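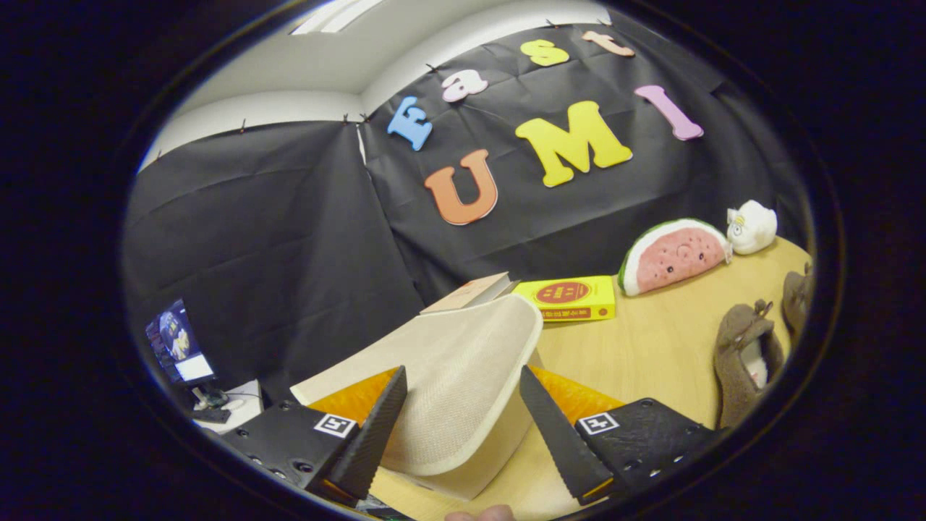
Figure 1. Lettrage en mousse épinglé sur tissu noir : « East », disposé en arc, au-dessus de « UMI ».

2. Le lettrage découpé et la question de la casse

Dans la section précédente, nous avons défini le lettrage amateur comme toute inscription publique ou semi-publique dont les caractères sont découpés, achetés à la pièce ou assemblés à la main par des personnes sans formation graphique. Il reste à examiner un point que la littérature traite le plus souvent en note de bas de page : le choix entre la majuscule et la minuscule, et surtout leur mélange à l'intérieur d'une même inscription (fig. 1).

Notre matériel principal provient de Grovari, commune de 4 000 habitants située dans la partie orientale de la Brindia. Nous y avons suivi 11 ateliers associatifs et scolaires pendant la préparation de la fête de septembre. La commune possède une longue tradition d'enseignes peintes, liée à l'ancienne fabrique Brunder, dont les murs extérieurs portent encore des caractères à empattements assez lourds. On pouvait donc s'attendre à une influence de ces modèles sur les inscriptions découpées par les habitants. Cette influence existe, mais elle est faible. Elle touche surtout les chiffres et la lettre R, dont la jambe droite reproduit chez plusieurs participants la courbe caractéristique de la fabrique.

Pour la casse, les pratiques observées suivent une autre logique. Les participants commencent presque toujours par un dessin préparatoire au crayon, dans lequel le mot entier est écrit en capitales. C'est au moment de la découpe que les minuscules apparaissent. Une participante nous a expliqué que le G majuscule « mange trop de matière » et qu'elle préférait garder la grande plaque pour le début du mot. Un autre a remplacé un E par un e parce que les bras du premier se déchiraient sous la lame. Le matériau intervient ainsi dans une décision que l'on attribue d'habitude au goût ou à l'école.

Khoo propose de distinguer la casse « lue », qui respecte la norme orthographique, et la casse « posée », qui résulte des contraintes de fabrication. Cette distinction nous semble utile, à condition de ne pas la comprendre comme une opposition stricte. Un nom propre composé avec une capitale initiale suivie de minuscules satisfait à la norme, et il peut en même temps avoir été choisi pour des raisons de matière. À l'inverse, un sigle garde presque toujours ses capitales, même quand la découpe en est pénible. Dans nos ateliers, aucun participant n'a accepté de composer un sigle en minuscules, y compris lorsque l'animatrice le suggérait pour gagner du temps.

La hiérarchie entre les lignes mérite aussi une remarque. Lorsque l'inscription comporte un mot ordinaire et un sigle, ce dernier reçoit le plus souvent les caractères les plus grands, et le mot ordinaire se place au-dessus, en corps réduit. La courbure de la ligne supérieure est fréquente dans ce cas. Blažena Trnka, qui a étudié les bannières de sociétés de gymnastique, y voit un héritage du bandeau arqué des emblèmes brodés. Nous suivons son interprétation avec prudence, car les personnes interrogées à Grovari invoquent rarement un modèle textile. Elles parlent plutôt de « donner du mouvement » ou, plus simplement, de faire tenir le mot dans la largeur disponible.

La couleur, enfin, complique l'analyse. Un changement de teinte d'une lettre à l'autre affaiblit la cohésion du mot, et l'on pourrait penser que le mélange des casses aggrave cette difficulté. Or les lecteurs auxquels nous avons soumis les inscriptions de la fête n'ont signalé aucune gêne lorsque le fond était uniforme et sombre. Les hésitations concernaient les fonds imprimés, en particulier les nappes à motifs utilisées par deux ateliers. Le liseré clair autour du caractère, que beaucoup ajoutent par habitude décorative, remplit probablement ici une fonction de séparation. Nous n'avons cependant pas mesuré les temps de lecture, et cette observation reste qualitative.

Il faut encore mentionner la position des lettres après la pose. Une légère inclinaison est acceptée partout, et même recherchée par les plus jeunes, alors qu'un écart d'espacement provoque des corrections immédiates. Dans l'atelier de la rue Basse, l'inscription principale, longue de 12 caractères, a été défaite et reposée à cause d'un seul intervalle jugé trop large, sans que personne ne touche à l'inclinaison des lettres voisines. Les manuels d'enseigne que nous avons consultés donnent pourtant la même importance aux deux défauts.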